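Troltora Literary Walk – Self-Guided Audio Tour

Product type: audio tour with printed map
Stops: 9
Language: English
Publisher: Sarno
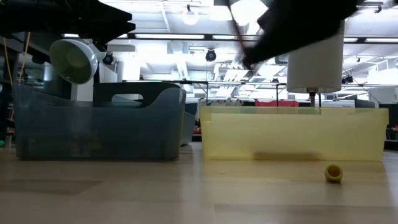
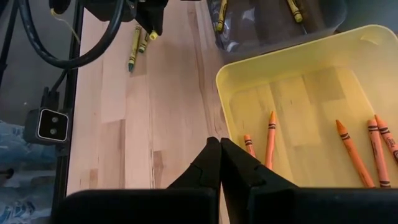
The Troltora Literary Walk takes you through the old town by way of its writers. You start at the public library on the main square and finish at the river, outside the house where the poet Ottilie Pichler wrote most of her first collection. The full route takes half a day at an easy pace, with a long stop for lunch if you want one.

Each stop has its own recording. Harvey Bergeron reads the introductions, and five of the stops also include a short passage from a novel or poem set on that street. The text of every passage is printed on the back of the map.

What you get
Download code for all recordings
Folded paper map with the route marked
Reading list with more than 1000 titles, sorted by neighborhood
Voucher for 10% off at the Juhász bookstore (stop 5)

Good to know
The code works on one phone or tablet at a time. Download the files before you leave your hotel – the signal is weak in the lanes behind the cathedral. Bring your own headphones.

The route is paved except for the last stretch along the river, where there are steps. A step-free version is marked on the map in green and skips stop 8.

The library and the bookstore are closed for most of January. You can still do the walk then, but the first recording is meant to be played in the reading room.

Delivery and returns
Maps are mailed within five working days. You can return an unused code for a full refund. Once the code has been entered we can't take it back.

The new edition, with two extra poems at the Pichler house, ships from 22nd February. Orders placed before then will receive the current map and a free download of the added recordings.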